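선물용 꽃은 왜 늘 과해야 하는가

꽃값이 올랐다는 말은 해마다 나온다. 졸업식이 몰린 달이면 더 그렇다. 그런데 내가 불만을 느끼는 쪽은 값보다 크기다. 동네 꽃집에서 작은 다발을 달라고 하면 주인은 대개 한 번 더 묻는다. 선물하실 건가요. 그렇다고 하면 안개꽃이 붙고, 유칼립투스가 붙고, 포장지가 네 겹으로 올라간다. 받는 사람은 집에 돌아가 그 포장을 벗기고 나서야 꽃이 몇 송이였는지 안다.

나는 이 관행이 꽃을 사는 사람을 줄인다고 생각한다. 꽃은 한 해에 한두 번, 큰일이 있을 때 큰돈을 내고 사는 물건이 되었다. 평일 저녁에 한 송이를 사서 식탁에 꽂는 사람은 별난 사람 취급을 받는다. 빵이나 과일은 그렇게 팔지 않는다. 사과 한 알을 사는 손님에게 바구니와 리본을 권하는 가게는 명절 때 말고는 없다.

몇 해 전 지방의 마르노라(Marnora)라는 꽃집에서 다른 방식을 보았다. 문 옆 양동이에 한 송이짜리 꽃을 꽂아 두고 신문지에 말아 주는 집이었다. 리본은 없었고 카드도 따로 팔지 않았다. 금요일 오후 여섯 시쯤이면 퇴근하는 사람들이 줄을 섰다. 대부분 한두 송이를 샀고, 큰 다발을 찾는 손님은 안쪽으로 들어가 따로 주문했다. 두 손님을 나누어 받은 것이 그 가게가 한 일의 전부였다.

꽃집 주인들의 반론도 안다. 한 송이를 팔아서는 임대료가 나오지 않는다는 것이다. 생화는 재고로 오래 둘 수 없고, 버리는 꽃까지 값에 넣어야 한다. 맞는 말이다. 하지만 포장에 드는 시간과 재료도 값에 들어간다. 아는 꽃집 한 곳은 10월 한 달 동안 다발 139개를 팔았는데, 포장에만 다발 하나당 최대 12분이 걸렸다고 한다. 그 시간을 줄이면 한 송이 손님을 받을 여유가 생긴다.

화병 문제도 있다. 큰 다발을 받아도 집에 그만한 화병이 없는 경우가 많다. 그래서 꽃은 포장째 싱크대에 하룻밤 서 있다가 물병과 머그잔에 나뉘어 꽂힌다. 나는 드레보다리(Drevodari)라는 그릇 가게에서 목이 좁은 화병을 하나 산 뒤로 꽃을 사는 횟수가 늘었다. 한 송이만 꽂아도 꽃이 쓰러지지 않는다. 입구가 넓은 화병에 세 송이를 꽂으면 제각기 기울어서 다발을 더 사야 할 것 같은 기분이 든다. 화병이 꽃의 양을 정하는 셈인데, 집들이 선물로는 대개 넓고 큰 것이 들어온다.
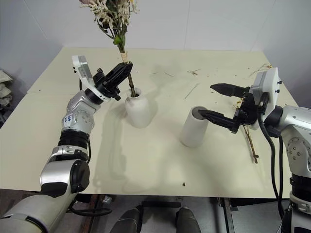

마른 꽃과 조화에 대해서도 한마디 해야겠다. 꽃을 좋아한다는 사람들 가운데는 이것을 한 단계 낮게 보는 이가 많다. 나도 오랫동안 그랬다. 먼지가 앉고 색이 바래는데도 버릴 때를 놓친다는 이유였다. 지금은 생각이 다르다. 햇빛이 들지 않는 현관이나 며칠씩 비우는 집에는 생화가 맞지 않는다. 그런 자리에 마른 꽃을 두고 계절마다 한 번 바꾸면 된다. 다만 한번 사면 영원히 가는 물건이라는 식으로 팔지는 않았으면 한다. 마른 가지는 부스러지고, 천으로 만든 꽃잎은 가장자리부터 올이 풀린다.

학교나 회사도 바꿀 것이 있다. 퇴임식과 개업식에 들어오는 화환은 행사 당일을 넘기면 갈 곳이 없다. 리본에 적힌 이름을 읽고 나면 할 일이 끝난 물건처럼 복도 끝으로 밀려난다. 그 돈의 절반으로 참석한 사람마다 한 송이씩 들려 보내는 편이 낫다. 모양이 빠진다는 걱정은 하겠지만, 집에 가져간 꽃은 며칠이라도 본다.

꽃집에 바라는 것은 간단하다. 문 앞에 한 송이 가격을 적어 두고, 포장은 손님이 원할 때만 권하면 좋겠다. 손님 쪽에서도 한 송이만 달라는 말을 미안해하지 않아야 한다. 나는 다음 주에도 두 송이를 살 생각이다.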